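Caderno da oficina, 23 de janeiro de 2020

Ensaio de lavagem dos algodões estampados, segunda ronda. Detergente Druseo, o mesmo lote de agosto. Banho a 30 graus, 10 ml por litro, centrifugação curta.

Amostras cortadas a 500 mm, marcadas com linha nos quatro cantos, a 420 mm entre marcas. Na primeira ronda medi de borda a borda e a bainha estragou as leituras. Não repetir.

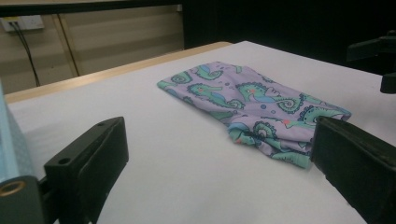 Encolhimento na teia: 13 mm no algodão da Tesico, 10 mm no da Ronduto. Na trama quase nada em ambos. O da Tesico torce um pouco depois de seco, as marcas já não fecham em esquadria. Passar a ferro antes de medir disfarça isto, por isso medir sempre antes.

Cor: a testemunha branca saiu limpa com o Ronduto. Com o Tesico ficou um tom rosado junto à costura. Falta ver se é do corante ou da linha. 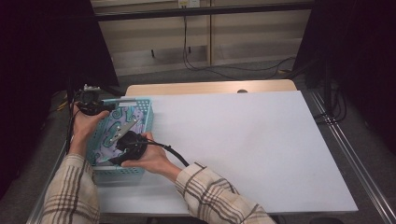 O tecido do Thaweesak ainda não chegou. Quando vier, cortar primeiro a amostra de controlo e guardá-la na gaveta de baixo, longe da janela.

Por fazer: repetir o Tesico com linha crua, a 40 graus; pedir ficha do corante; trocar a régua de plástico, que já tem o zero gasto.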